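Speaker notes - Who gets to vote, and who gets to stand?
Club delegates' evening, Maltau hall, 31/01/2023

Start without slides. Ask for hands: who has read the new rules for choosing the federation president? Wait. Don't fill the silence.

Opening point. We've been told the reform makes the November election "more open". I'd like to believe that. I've read the draft twice and I can't find where the opening is.

What changes on paper:
- A candidate now needs letters from 11 clubs. It used to be 8.
- Sitting board members don't need any letters.
- The voting roll closes 52 days before the ballot.

Pause after the second one. Let people read it again.

Go to Griltholm. Small club, one senior side, a decent junior program, pays its fees on time. It gets one vote, same as Fuchs, and on that the federation is quite right to be proud. But who is going to ask Griltholm for its letter? The president visits on federation money and calls it a development tour. A challenger drives there on their own petrol.
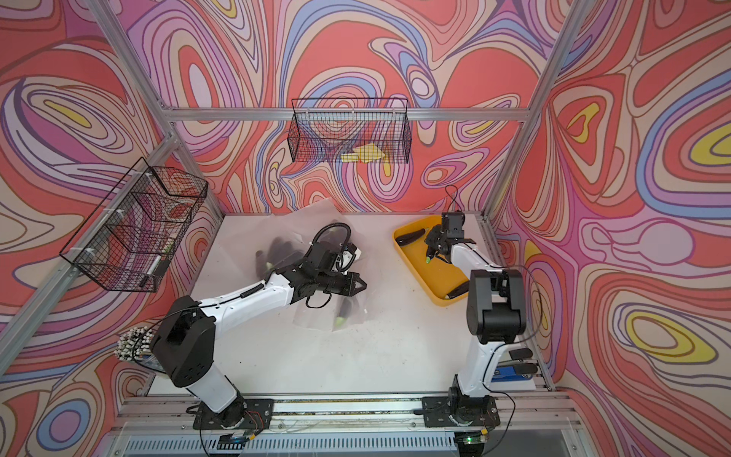

Two robot arms at a white tabletop, patterned panels behind.

Back to the money. The federation says campaign spending will be "monitored". By whom? The draft says the ethics panel, and the board picks the ethics panel. I asked for the panel's terms in writing and got a link to the page I'd already read. (Keep the tone light here. Don't get dragged into old fights over the Nakeck ground.)

The term limit. Expect someone to bring this up as the big win. Two terms, fine. Now look at the clause on "interrupted" terms - a president who steps aside early can have that term left out of the count. I'd want a good reason for that clause before I voted for it, and so far I've heard none.

Turnout, if there's time. Last election, 508 people were entitled to vote across clubs, referees and players. The federation has never published how many did. Ask for the number. It should be an easy one to give.

What I'm asking for tonight:
- Same letters for everyone, board or not.
- An ethics panel chosen by the clubs.
- The "interrupted" clause struck out.

If asked whether I'm standing: no. If asked who I'm backing: haven't decided, and won't until the candidates put their budgets on the table.

Leave ten minutes for questions. Fuchs delegates will want to go first - take one from the back of the room before them.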